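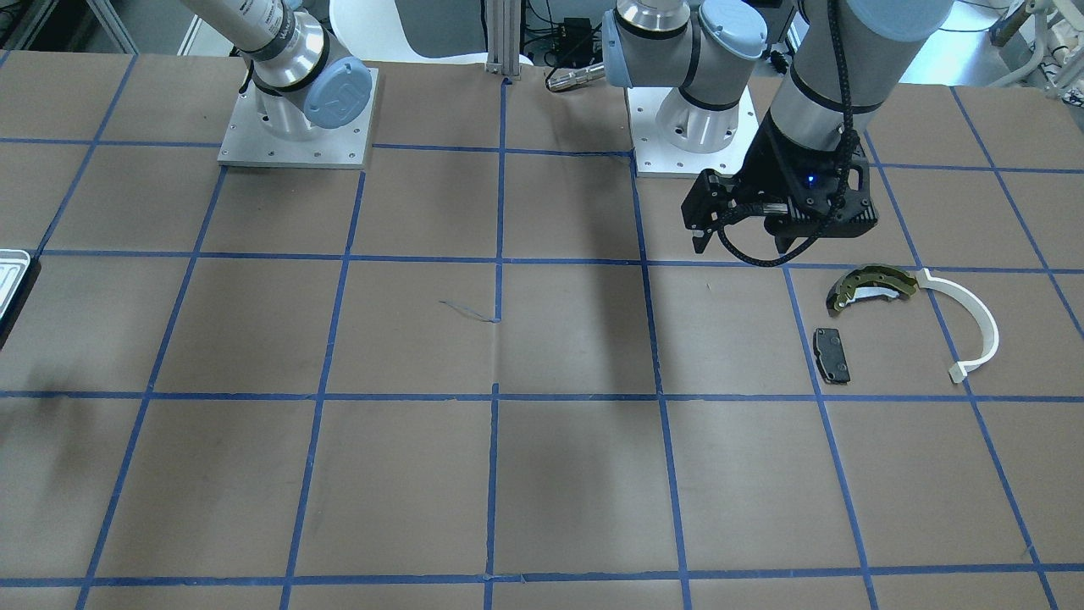 2021년 4월 3일

작업대 종이 새로 깐 거 정리 타래. 생각나는 순서대로 씀. 두서없음 주의

일단 재료. 갈색 종이 한 롤, 남색 테이프, 긴 자, 칼, 마른 걸레. 끝. 줄자는 있으면 좋은데 난 못 찾아서 긴 자로만 함 (찾은 건 다 끝나고 나서... 서랍 맨 위칸)

종이는 Prarnusico에서 산 80g짜리. 더 두꺼운 것도 있었는데 말린 게 안 펴져서 고생한 적 있음. 얇은 게 깔기는 훨씬 편함. 대신 구김 잘 감. 이건 뒤에 또 씀

롤이 100m라 당분간 종이 걱정은 없다. 문제는 보관. 세워두면 넘어지고 눕히면 발에 채임. 지금은 책장 옆에 끼워놨는데 맘에 안 듦

260cm로 잘라서 씀. 상판보다 넉넉하게 잘라야 가장자리 접어 넘길 게 생김. 저번 10월에 깔 때는 딱 맞게 잘랐다가 한쪽이 모자라서 덧댔고 그 덧댄 데만 계속 들떴음. 종이 아끼지 말 것

깔기 전에 상판 닦기. 이거 건너뛰면 안 됨. 부스러기 하나만 있어도 종이 위로 볼록 올라옴. 물걸레 하고 바로 깔지 말고 다 마른 다음에!! 한 번 급하다고 그냥 깔았다가 종이가 울어서 전부 뜯음

말린 종이 펴는 법: 전날 밤에 잘라서 반대로 말아두기. 무거운 책으로 네 귀퉁이 눌러놓는 것도 해봤는데 가운데가 떠서 별로였음. 반대로 말기가 제일 나음

이제 테이프. 왜 굳이 칸을 나누냐는 질문 꽤 받는데 그냥 자리 말하기가 편해서임. "저쪽에 놔" 하면 다들 다른 데다 놓음. "두번째 줄 왼쪽 칸" 하면 끝남

남색으로 한 것도 이유 있음. 처음엔 흰색 썼는데 때가 너무 빨리 탐. 노랑은 갈색 종이 위에서 생각보다 흐릿. 남색은 멀리서도 선이 딱 보임. Rorkis에서 낱개 사면 700원 더 비싸서 묶음으로 삼

칸은 네모 비슷하면 됨. 자로 다 재다가 중간에 포기함 ㅋㅋ 양 끝만 재서 점 찍고 그 사이를 쭉 이었음. 줄 맞추려고 너무 애쓰면 하루 다 감

붙이는 순서. 긴 방향 먼저 다 붙이고 그 다음에 가로지르는 방향. 섞어서 하면 내가 어디까지 했는지 까먹음. 경험담임

테이프 당기면서 붙이지 말기. 이게 제일 중요한데 이걸 제일 못 지킴. 팽팽하게 당겨서 붙이면 나중에 줄어들면서 종이를 같이 끌고 감. 그럼 쭈글해짐

가운데서 살짝 왼쪽, 세로줄에 주름 하나 있는 거 보이죠... 네 종이가 거기서 울었음. 떼서 다시 붙일까 하다가 말았음. 떼면 종이 겉면이 같이 일어날 게 뻔해서

예전에 그런 주름 펴겠다고 칼집 내고 겹쳐 붙인 적 있는데 결과물이 주름보다 더 흉했음. 작은 건 그냥 두세요 진짜로

혼자 붙일 때 팁. 시작점 붙이고 롤을 반대편까지 풀어간 다음 공중에서 줄 맞추고 천천히 내려놓기. 조금씩 문지르면서 나가면 백퍼 휘어짐. 근데 둘이 하는 게 훨씬 빠름

테이프 끝은 상판 밖으로 넘겨서 옆면에 붙여야 됨. 위에서 똑 끊으면 소매에 걸려서 귀퉁이부터 말려올라옴

교차하는 자리는 두 겹이라 살짝 턱이 생기는데 쓰다보면 신경 안쓰임. 난 처음에 거슬려서 겹치는 데마다 잘라냈다가 틈으로 먼지 들어가서 후회했음

종이에 자국이랑 긁힌 거 좀 있음. 구김도 연하게 있고. 다시 깔 때마다 이번엔 깨끗하게 쓰자 다짐하는데 소용없더라. 갈색이라 그나마 덜 티나는 거지 흰 종이였으면 진작 갈았을 듯

그럼 언제 가냐. 내 기준은 찢어졌을 때 + 테이프 가장자리가 끈적해졌을 때. 얼룩만으로는 안 갈음. 종이값보다 줄 다시 치는 시간이 아까움

답글로 비닐 매트 얘기 나와서. 써봤음. Mirnilik에서 나온 거 큰 걸로. 닦기는 편한데 조명 비치면 번들거려서 눈 아프고 연필로 메모를 못 함. 종이는 그냥 위에 끄적이면 되니까 난 종이파

시트지는 안 써봄. 뗄 때 끈끈이 남는다는 얘기 듣고 겁나서. 써본 분 있음 알려주세요

칸에 번호는 안 씀. 써놨더니 반대편에 앉은 사람은 다 거꾸로 읽음ㅋㅋ 6인지 9인지로 싸움남. 그냥 앞에서부터 세는 걸로 정함

뜯을 때: 테이프부터 떼지 말고 통째로 걷기. 옆면에 넘긴 테이프 끝만 칼로 끊고 종이째 둘둘 말면 금방임. 테이프 하나하나 떼다가 손톱 나감

버릴 때 테이프 붙은 종이는 종이 재활용에 그대로 넣으면 안 되는 걸로 알고 있음. 우리 동네는 그럼. 각자 확인하세요

아 그리고 칼. 상판 위에서 종이 자르지 말기. 힘 조절 못하면 상판에 그대로 줄 감. 난 바닥에 골판지 깔고 자름. 무릎은 좀 아픔

빼먹은 거 하나. 접어 넘긴 가장자리도 안쪽에서 테이프로 잡아줘야 함. 안 그럼 지나다닐 때마다 옷에 걸려서 펄럭거림. 모서리는 선물 포장하듯이 접으면 깔끔

다음엔 줄 간격 좀 더 넓혀볼까 생각중. 지금도 쓸 만한데 큰 거 올려두면 선을 자꾸 넘어감. 해보고 여기 밑에 이어서 쓸게요

오타는 나중에 고침. 밥먹으러 감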